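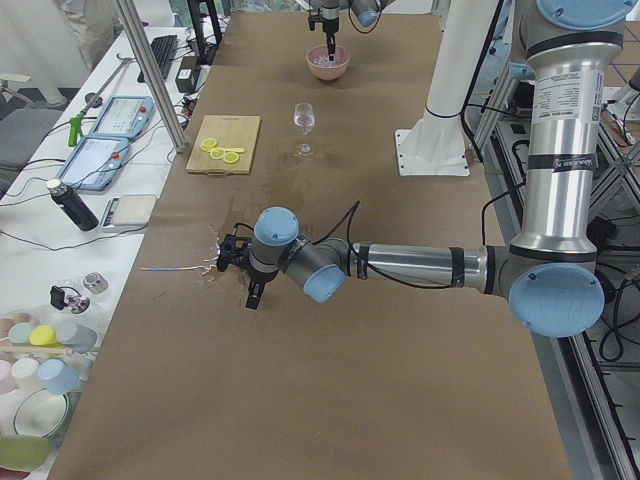 Bohdana had decided on lemonade for fifty people, and she had decided it at eleven at night, which was exactly when she had her best ideas!

"Lemons, ice, something pink," she said, tearing brown paper off the roll and smoothing it down the whole length of the table. "Gemechu, you slice. Thin, so the light comes through them."

Gemechu sliced. He loved this part — the first cut, the smell jumping up off the board, the whole kitchen suddenly smelling like July in the middle of December. He ate the end piece, rind and all, and grinned with his eyes watering.

"We only have one decent glass," he said.

"Then one person gets the decent glass and everybody else gets a mug. Svitlana should have it. She came all the way from Dumeck on that awful bus."

Something splashed and the paper went dark in the middle. Bohdana looked at the spot with real delight.

"It's shaped like a lake," she said. "Leave it, I like it!"

So they left the lake where it was, and Gemechu reached for another lemon, and out in the hall the bell was ringing already, a full hour early, with Svitlana singing through the mail slot.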